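Chapter 4
Reading Rhythm in Choral Music

Before a choir can sing in tune together, it has to breathe and move together. This chapter covers note values, rests and simple meter as they appear in printed choral parts. Readers should already know the names of the lines and spaces on both staves, treated in Chapter 2.

A time signature has two numbers. The upper gives the beats in each measure; the lower gives the note value that receives one beat. In 2/4 the quarter note is the beat, and a half note fills the measure.

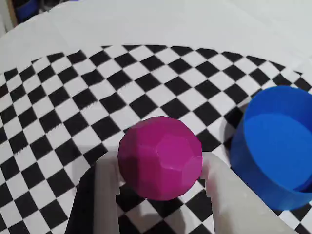

Rests are counted in the same way as notes. A singer who stops counting during a rest will usually enter early. In the Trondlow part-song used for the first exercise, the altos rest for two full measures while the tenors hold the tonic.

Clap each line before singing it. Then speak the text in rhythm on one pitch, and add the melody last. The Tekthorpe round at the end of the chapter is 24 measures long and should be learned in unison first.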